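Week 6 handout: wrist-camera perception in simulation

Read this before the Friday lab. It assumes you have the Tendeck simulator running and have finished the frame-transform exercises from week 5.

## 1. Frames

We use four frames: world `W`, arm base `B`, tool flange `T`, and camera `C`. The camera is rigidly attached to the flange, so the transform from `C` to `T` is constant and is loaded once at startup. Everything else changes at each control step.

A point detected in the camera image is moved to the world frame by

`p_W = T_WB · T_BT(q) · T_TC · p_C`

where `q` is the joint vector. Read `q` at the timestamp of the image. Using the newest `q` instead is the most common error in submitted code, and it shows up as a position offset that grows with arm speed.

## 2. Masking the gripper

The fingers stay in view at nearly all times. Depth returns from them must be removed before segmentation, or the planner will treat the gripper as an obstacle it has already hit.

Two methods are accepted:

- **Static mask.** One binary image per finger opening. Fast, but only valid at the openings you recorded.
- **Rendered mask.** Project the finger meshes through the camera model at the current opening. Slower, correct at any opening.

Dilate either mask by 10 pixels. The edge pixels mix finger depth with background depth and produce stray points.

## 3. Orientation

Do not assume that image "up" matches world "up". With the wrist rolled and pitched, vertical structure projects as diagonals, and any detector tuned on level images loses recall. Rotate the image by the roll angle from `T_WC` before running a 2D detector, then rotate the boxes back.
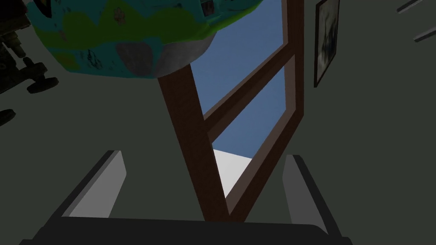
Roll correction handles rotation about the optical axis only. Pitch still causes vertical lines to converge, and for large pitch you should work on the point cloud and skip the 2D step entirely.

## 4. Data and scoring

The Bellis set has 3,000 rendered views. Of these, 2,989 have valid depth; the other 11 are listed in `skip.txt` and must be left out of both training and scoring. The held-out split is 148 views, all from the valid part.

Report:

1. Mean position error in `W`, in millimeters
2. Fraction of finger pixels left after masking
3. Time per view, masking included

Sky and other background without geometry returns the far-plane value. Treat it as missing, and do not average it into a neighborhood filter.

Submit one script and one results table. Scripts that read ground-truth poses at test time score zero for item 1.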